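Section 4: Setting Up the Meeting Table

4.1 Before you begin

The Yaman table has a polished dark brown top. It should be set up and dressed before any drinks are put out. Allow the top to come to room temperature if it has been stored in an unheated area.

You will need:
2 soft cotton cloths
One 500 ml bottle of Flurano surface cleaner
Coasters or a table runner
Bottled water, one bottle per seat

Caution: Do not use glass cleaner, bleach or scouring pads. They dull the polish, and the damage is not covered by the warranty.

4.2 Cleaning the top

1. Clear the table completely. Lift items off – do not slide them.
2. Wipe the whole surface with a dry cloth to pick up grit.
3. Put a small amount of Flurano on the second cloth. Do not pour or spray it straight onto the table.
4. Wipe along the length of the table, working from one end to the other.
5. Wait 10 minutes before placing anything on the surface.

Note: If smears show under the ceiling lights, go over the area again with a dry cloth. Adding more cleaner makes smears worse.

4.3 Placing the bottles

1. Check that each cap is tight and the seal is unbroken.
2. Dry the outside of the bottle. Chilled bottles should be left standing on a tray until they stop sweating.
3. Hold the bottle by the body. Thin plastic gives way if squeezed hard, and an open bottle will spill over the top.
4. Set it down upright, to the right of the seat and a hand's width in from the edge.
5. Turn the label toward the person who will be sitting there.
6. Put cups or glasses next to the bottle, on a coaster of their own.

Caution: Keep bottles away from the cable hatch in the center of the table. The hatch cover is not waterproof.
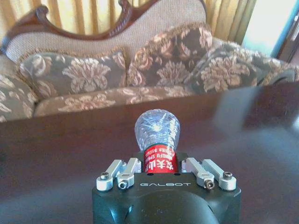
Eylül Akyol
Room Services Lead, Astville

Small plastic bottles such as the red-label Nongfu Spring can stand directly on the top as long as the base is dry. Glass bottles and jugs always need a coaster.

4.4 After use

1. Collect all bottles, including unopened ones.
2. Empty part-used bottles into a sink before putting them in the recycling bin.
3. Blot any water rings with a dry cloth. Do not rub.
4. Leave the top uncovered overnight.

If a ring is still visible the next day, treat it as described in Section 6, Marks and Scratches. For rings that have turned white, contact Clernolance service and quote part number 84, printed on the underside of the table.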